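Right, boiler week at ours. Four days of cold showers and I have opinions, so here's a thread 🧵

Started on a Sunday, obviously. No hot water, and a noise from the airing cupboard like someone dragging a chair. Rang Parnstead. 57 minutes on hold, same panpipe song the whole way through!

They offered me a slot "between now and Friday". Lovely.

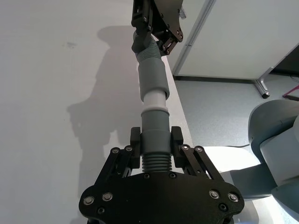
Matte black, silver bolts. Mood.

Mum's advice was to boil the kettle and have a wash at the sink "like we all did". Did it twice. My hair has never forgiven me (and neither has the bathroom floor).

Then the quote came: 1,503 quid. For a part and a morning! Vasanthi Sundaram over the road paid less than that for her whole kitchen floor, and she's got the nice tiles.

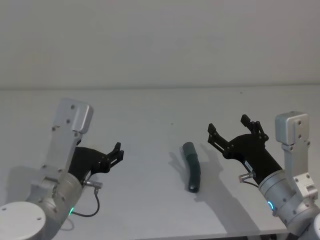
Bendy grey tube, white table.

Got a second price from a bloke in Torres who picked up on the 2nd ring. Much less, and he's coming tomorrow at eight. If anyone wants his number, shout. I'm off to put another jumper on.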